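Unit 3: Setting Up and Looking After the Simulated Two-Arm Cell

Notes to go with the practical. Last revised 16 July 2021, so anything that has broken after that date is not in here.

You will be using the Pomora, our two-armed house robot, in its simulated form. The real one lives across the hall and you may visit it once you have passed the safety induction. The simulated one can be driven into a wall at full speed with no paperwork, and most of you will.

Before you start

Log in to a Vorkomby bench, not one of the old machines by the window. Load the apartment world and wait. The first load takes about 88 seconds, during which the progress bar will sit at nearly finished and tell you lies. Don't click it again. Clicking again gives you two apartments in the same place, and the physics engine has strong feelings about that.

Check these in order:
Both arms report a joint state.
Both grippers open and close on command.
The base is at the start pose in the world file.
The head camera is level.

The last one catches everybody. The head mount has its own zero, stored apart from the arms, and the apartment world will happily load with whatever the previous group left behind. If the walls lean, your camera is rolled. Fix the roll value in the head settings and reload. Tilting your own head is a popular alternative and earns no marks.

Setting the grippers

Each gripper has a grip force and a contact margin. Leave the force at the default until you have picked up something dull. The margin is the distance at which the simulator decides two surfaces are touching. Too small and the fingers sink into whatever they are holding. Too large and things stick to thin air, or hang there beside the hand looking pleased with themselves.

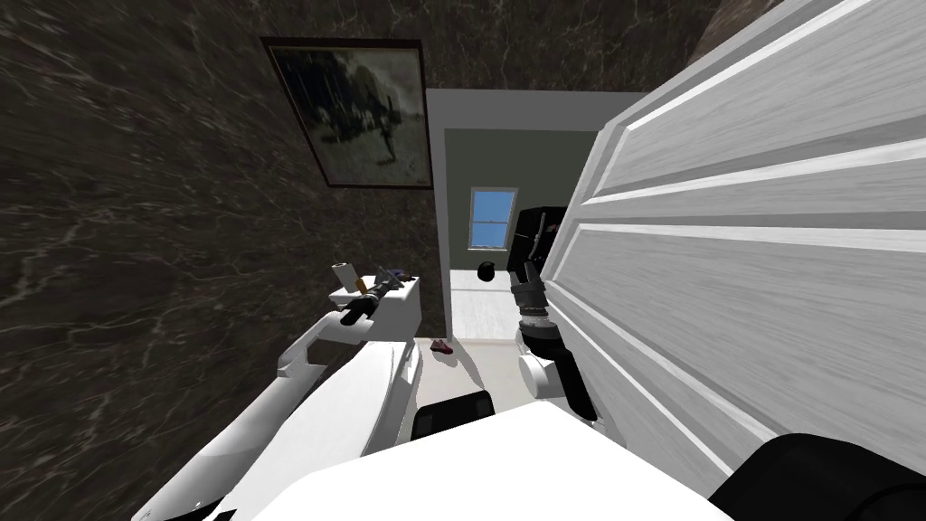 Thin objects are the worst for this. A stick gives the fingers very little to close on, so approach slowly, stop, and read the contact report before you lift. Contact on one finger only means you are pushing it. Contact on both means you may have a grasp, or may have trapped the corner of something else as well. Check the object name in the report — the Swanson lab sheet has the full list.

Doorways deserve the same caution. The planner knows where the door is hinged, but it treats your elbows as somebody else's problem.

When it goes wrong

Error 147 is a self-collision. Back the arm out by hand from the joint panel; do not press Home, as Home takes the shortest route and the shortest route is through the robot. Anything else, save the log to the Rutunum folder before you reset.

For next week, bring your log and 2 changes you made to the margin, with the result of each.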